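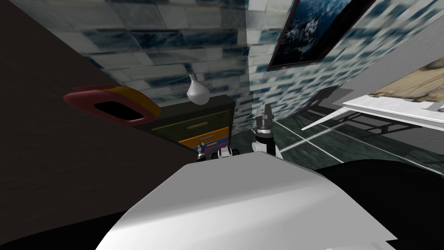
Warnis Technical College
Mobile Manipulation, Unit 6
Rules for Working in Simulated Rooms Before Hardware Trials
Course handout. Prepared by Friederike Diekmann; lab sections led by Tegan Bright.

1. Purpose

This handout sets out the rules that apply to all household-task work done in simulation during the second half of the course. Students must read it before the first lab session of the unit and keep it at hand during grading. The rules follow the lab code in use at Larnholm, where the hardware trials will take place in April.

2. Terms

A "run" is one attempt at a task, from the reset of the room to the stop command. A "room" is one full layout, with its furniture, loose objects and surface textures. A "keep-out zone" is any space that no part of the robot may enter. The "base view" is the view from the robot's own camera.

3. Before a run

3.1 Record the room name, the random seed and the software version in the log. A run without all three will not be graded.

3.2 Check the base view. The robot's own body often fills much of the lower part of it, and a tall panel or cabinet close to one side may hide a large share of the room. The planner must treat hidden space as occupied until another view shows it to be free.

3.3 Confirm that both grippers can be seen and told apart in the base view. Where one is close to a piece of furniture, move the base back before any arm motion.

3.4 Mark fragile objects. A vase near the front corner of a dresser is the standard case in this course. Its keep-out zone extends 80 mm from the widest part of the body, and the neck is not to be used as a grasp point.

3.5 Surface textures change from room to room. Walls and floors may carry marbling or tile patterns that look stretched or blurred. Students shall not adjust a detector to suit one room. Settings are fixed before the first graded run and stay fixed for the set.

4. During a run

4.1 Arm speed within a keep-out margin is limited to 100 mm per second. The limit applies to the elbow and wrist as well as to the fingers.

4.2 When a drawer is to be opened, the gripper approaches the handle straight on. If the dresser stands at an angle to the robot, turn the base first. Reaching across the front of the dresser is a fault, even when the drawer opens.

4.3 The second arm must be parked or given a task of its own. An idle arm left raised in front of the body counts as an obstacle and must be entered as one in the planner.

4.4 Table edges and thin metal legs are easily missed by depth sensing. Use the furniture's full outline for base motion and do not drive beneath a tabletop.

4.5 Any contact that was not planned ends the run. Do not resume from the point of contact.

5. After a run

Save the log, the joint record and the base view together under one name. Failed runs are kept. A report that leaves out failed runs will be returned without a mark, and the group must submit the full set before its hardware slot is confirmed.

Objects that appear to float, or to pass into a panel, are to be reported to the section leader with the seed. Do not move such an object by hand and continue.

6. Grading

Each group submits 100 runs. A group with 80 or more clean runs may proceed to the Larnholm trials. A group with 69 or fewer repeats the set with new seeds. Results between these limits are reviewed by Ms. Bright, who may ask for a further set in a single room.

7. Reading

Benítez, course reader, chapter 6, on keep-out zones and speed limits near furniture.
Clornoner user guide, sections on seeds, logging and room reset.

Questions on sections 3 and 4 should be raised in lab. Requests for extra simulator time go to Ms. Diekmann in writing and should state the group number and the hours needed.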